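Cozinha e casa
Dicas práticas
Milho em espiga: comprar, limpar, cozer e guardar

Janeiro de 2025

O milho em espiga dá pouco trabalho, mas suja muito. Barbas pelo chão, folhas no ralo do lava-louça, grãos debaixo do fogão. As dicas que se seguem foram reunidas a partir do que fazemos cá em casa e de algumas cartas de leitores.

Na compra

Prefira espigas com folhas verdes e bem coladas. A ponta das barbas deve estar castanha, mas a base ainda húmida. Aperte a espiga por cima das folhas, de uma ponta à outra: se sentir zonas moles ou vazias, os grãos não encheram. Não é preciso abrir a espiga na loja. Uma espiga aberta e devolvida ao monte seca depressa e ninguém a leva.

As espigas curtas e grossas são boas para sopas e guisados, porque se cortam em rodelas sem sobrar uma ponta fina. Também cabem inteiras numa panela média.

Tirar as folhas e as barbas

Trabalhe sobre um tabuleiro ou uma folha de jornal. Puxe as folhas todas de uma vez, metade para cada lado, e parta o pé com um golpe seco contra a borda da bancada. Para as barbas que ficam presas entre os grãos, passe um pano húmido da ponta para a base. Uma escova de dentes nova e macia também serve, desde que fique só para isso.

Gisela Thiele escreveu-nos com outro método: mete a espiga com as folhas no micro-ondas durante 2 minutos, corta a base com uma faca grande e aperta pela ponta até a espiga sair limpa. Experimentámos e as barbas ficam quase todas lá dentro. Use uma luva, que o vapor queima.

Cozer

Água a ferver sem sal. O sal endurece a pele dos grãos e pode ir no fim, com a manteiga. Milho fresco coze em poucos minutos. Se já tem uns dias de frigorífico, deixe mais um pouco e prove um grão da parte mais grossa. Para aproveitar a água, junte-lhe os carolos depois de debulhados e deixe ferver em lume brando. Dá um caldo claro e adocicado, bom para arroz.

Debulhar sem espalhar os grãos

Ponha a espiga de pé dentro de uma taça larga, com a ponta mais direita para baixo, e corte de cima para baixo com uma faca de serrilha. Não vá até ao carolo, que a parte dura fica agarrada aos grãos. Depois passe as costas da faca para tirar o leite que sobra. Quem tem uma forma de bolo com buraco pode apoiar a espiga no tubo central, e os grãos caem à volta.

Guardar

Com folhas, na gaveta dos legumes, aguenta uns dias. Sem folhas, embrulhe num pano húmido e gaste logo no dia seguinte. Para congelar, escalde as espigas, arrefeça em água com gelo, seque bem e só depois meta nos sacos. Os grãos soltos congelam-se espalhados num tabuleiro e passam para o saco quando estiverem duros. Escreva o mês no saco. O milho que congelámos em julho ainda está bom para sopa, mas para comer à dentada já perdeu.

Limpar a mesa depois

Numa mesa branca e brilhante vê-se tudo: os fios das barbas, o amido que secou, as dedadas de manteiga. Apanhe primeiro os fios a seco, com um papel de cozinha, porque molhados colam-se ao tampo. Passe a seguir um pano de microfibra com água morna e uma gota de detergente da louça. Volte a passar só com água e seque com outro pano, em movimentos direitos. Se secar ao ar, ficam riscos que se notam mal se acende o candeeiro.

Evite esfregões verdes e cremes abrasivos. Os riscos finos num tampo brilhante não saem. Para manchas amarelas use bicarbonato desfeito em água, aplicado com o dedo e retirado sem esfregar. Gillespie Innes pergunta se pode usar vinagre. Num tampo de vidro pode, diluído. Se for lacado, experimente antes num canto escondido.

Corte sempre numa tábua. Para não escorregar no tampo liso, ponha um pano molhado e bem torcido por baixo. Panelas quentes, só em cima de uma base de cortiça.

Se as cadeiras forem estofadas, afaste-as antes de começar. A manteiga no tecido tira-se com pó de talco: cobre-se a nódoa, deixa-se até ao dia seguinte e escova-se.

As folhas e as barbas vão para a compostagem. Os carolos também, mas demoram muito a desfazer-se, e convém parti-los em pedaços antes. Secos ao sol, servem para acender o grelhador.
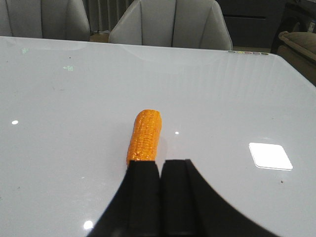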